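How to Clean and Care for a Marble Countertop

When we moved into the house on Pilberg Lane, the kitchen came with a marble counter, and I was so scared of it that I made my coffee on a chair for the first week! I've relaxed a good deal since then, and I'd love to save you the worry.

Step 1. Wipe it down every day

Use warm water, a drop of mild dish soap and a soft cloth, then go over it again with plain water and dry it with a towel. My neighbor Ghizlane Ragab does hers at 9 in the evening with the radio on, and I've picked up the habit too.

Step 2. Keep acids away

Lemon, vinegar, wine and tomato sauce will all dull the polish, sometimes in minutes – and yes, that includes the vinegar spray your mother swears by. Blot a spill up instead of wiping it across the stone. I like to keep oil bottles and cut fruit on a wooden tray, and it looks cozy besides.
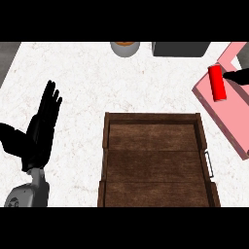
Step 3. Draw out old stains

For an oily spot, mix baking soda and water into a thick paste, spread it over the mark and cover it with plastic wrap. Leave it for 12 hours or so, let it dry out and lift it off gently. Mine needed two rounds.

Step 4. Seal it when it needs it

Drip a little water on the stone and wait 14 minutes. If the spot turns dark, it's time for a fresh coat of sealer (I do mine in February).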